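Speaker notes: Good Practice for Tabletop Robot Trials
Rutherford session, September 6, 2018

Slide 1. Opening
Thank the hosts. State the purpose: to present the Zarkwood bench rules as adopted in August. They cover small arms working with everyday objects. They do not replace the safety rules of the building.

Slide 2. Cables
Rule 4 requires that every cable be traced from end to end before power is applied. Where a cable crosses the work area, the operator records its path and keeps it clear of the joints.

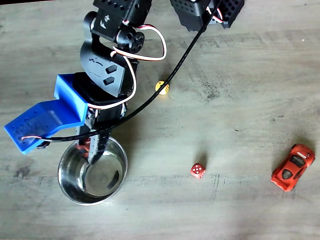 Stress that the check is repeated after each change of tool. Of the 300 trials reviewed at Plolley, 17 were stopped for cable faults. Pause for questions.

Slide 3. Object layout
Objects are set out according to a written plan. Each one is listed by type and color, and its starting place is marked on the record sheet. Similar objects in the same color must be listed separately.
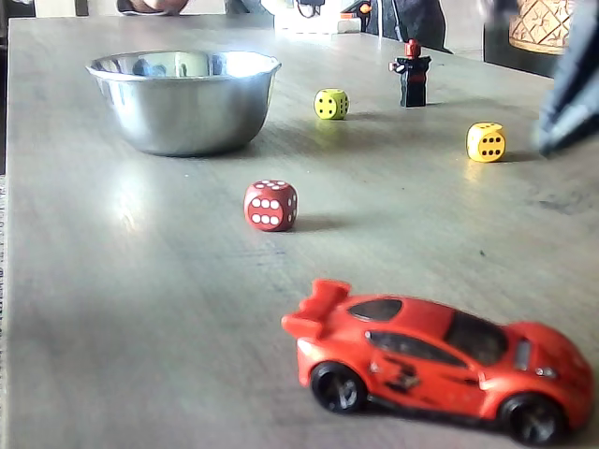
Bowl, dice and toy car on the tabletop.

Explain that the sheet is signed before the first trial. Unsigned sheets are not accepted into the Hasen archive.

Slide 4. Light and approach
Rule 9 concerns glare. The operator notes direct sunlight on the surface and enters the time. Hands stay outside the work area while the gripper is open above it.

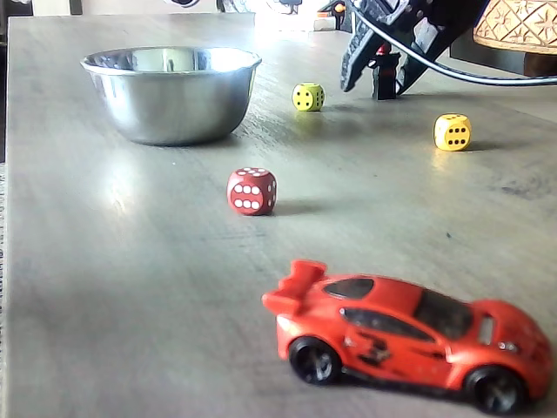

Remind the audience that Rule 9 applies to short tests as well as full trials. Refer them to page 119 of the handbook for the form.

Slide 5. Questions
Written comments go to the Zarkwood office.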